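Notes on an Evening with Johanna Widmer

The Innes Library opened its autumn reading series in September with the novelist Johanna Widmer, whose third book, Plenen, was published earlier this year. The event was held in the upstairs reading room and began at 7 p.m. All 25 chairs were taken, and several members of the library stood along the back wall for the full program. I attended as a subscriber to the series and set down these notes for readers of this blog who were unable to be present.

Ms. Widmer was born in a small river town called Riltent, where her parents kept a hardware store. She did not set out to write fiction. Her degree is in surveying, and she worked for the county for several years before she published a story. She told the audience that the work had taught her to look at a piece of ground and ask who had owned it before, and that her first novel began with a boundary dispute she came across in an old record book.

Plenen is a short novel. It runs to 177 pages and covers a single winter in the life of a retired ferry pilot who has been asked to write down what he remembers of a flood. He agrees to do so and then finds that his account differs from the one his sister has been giving for decades. Most of the book is made up of their letters to each other.
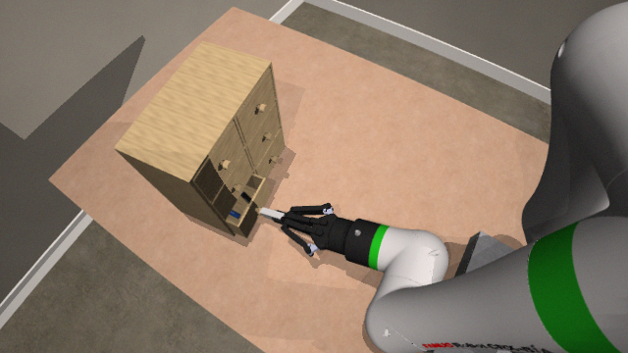

The author read from the opening chapter and from a later passage in which the sister, Agnes, describes the morning the water reached the church steps. The second passage was the stronger of the two. Ms. Widmer reads slowly, without much gesture, and she allowed the longer sentences their full length. The letter ends with a request for a recipe, and there was some laughter in the room at that point, which seemed to please her.

In the discussion that followed, a member of the audience asked whether the brother or the sister was telling the truth. Ms. Widmer declined to say. She explained that she had written the brother's letters first, all of them, and had then put them away for most of a year before starting on the sister's. She wanted Agnes to reply as a person would who had read each letter once, in a hurry, and had been annoyed by it. A number of the misunderstandings in the book came about in this way — she had herself forgotten what the brother had said.
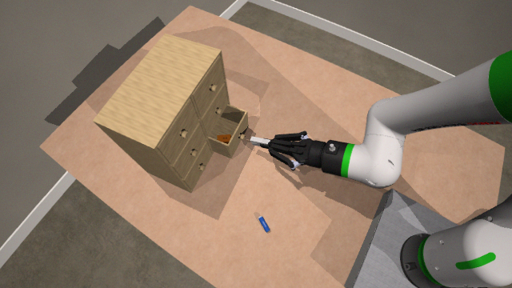

There were also questions concerning her working habits. She writes in the morning, by hand, and types the pages on the following day. She began Plenen 5 times before settling on the letter form. An earlier version was told by a narrator who lived in the town and knew both families, and she remarked that this narrator had been a pleasant man who got in everyone's way. One scene of his survives, in altered form, as the account of the auction near the end of the book.

Asked about influences, she spoke chiefly of her grandmother, who wrote a weekly letter to a cousin overseas and kept carbon copies of every one. The family still has them. Ms. Widmer has read them through 2 times and said that she was struck by how little they contained in the way of news. They dealt with prices, weather and the health of various dogs. She had hoped to bring something of that plainness into Agnes's voice, and in my opinion she has done so.

I would offer one reservation. The final exchange of letters settles the matter of the family house rather quickly, and a reader who has followed the quarrel closely may wish for another few pages. I raised this with Ms. Widmer during the signing. She replied courteously that her editor had made the same remark, and that she had considered it and left the ending alone.

Plenen is published by Prokik and may be borrowed from the library, although there is at present a waiting list. The series continues next month with an evening of poetry in the same room. Seats are not reserved, and those who wish to sit near the front are advised to arrive early.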